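Home | What we do | Bench notes | People | Jobs | Contact

About Kartha

We test whether machines can do chores yet. House chores, shop-floor chores, the dull stuff. Started in a rented unit in Gorley with one arm and a borrowed vise. Now 5 of us and a lot more arms.

Short answer to the question everybody asks: some of them, slowly, if you set the table first.

What we do

Companies send us a task. We try it on a real robot, write down what happened, send back a plain report. Failures included. Some clients don't love that part.

Last big job was for Brireo, who refurbish office computers. Lots of hand sorting, lots of small parts going in and out of holders. 800 tries over the winter, 148 of them we had to step in. Rekha Varghese ran it and wrote the report, ask her for the long version. She will give it to you.

Where things stand

Towels: folds them, badly. Fitted sheets, no.

Dishes: loading okay with plates we picked. Your plates, different story. Mugs with odd handles still get dropped.

Shop floor is further along. Parts are the same every time, light is the same, you can bolt things down. Muthu Achari prints most of our fixtures in house and half the trick is in the fixture, a good lip or a shallow nest forgives a bad approach. Chips are a nice test becuase they're flat and square and you can't squeeze hard. Two finger pads, one on each edge, down into the nest. 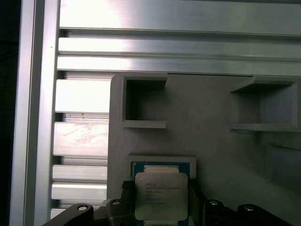
Who we are

Fedir Kovalchuk - founder, does the quoting, breaks the most grippers
Britt-Marie Fagerlund - household tasks, owner of all the towels
Muthu Achari - fixtures and frames
Rekha Varghese - shop-floor trials
Thenmozhi Chowdary - software, keeps the Jutameck logger alive (our own tool, we may release it, don't hold us to a date)

Visits

Afternoons are best, mornings we're usually recalibrating. Ring the side bell, the front one is dead. Closed the back half of December. If you want a task tried send a short video of a person doing it, plus one or two of teh actual parts in the mail.

We use cookies to remember your settings. Accept | Decline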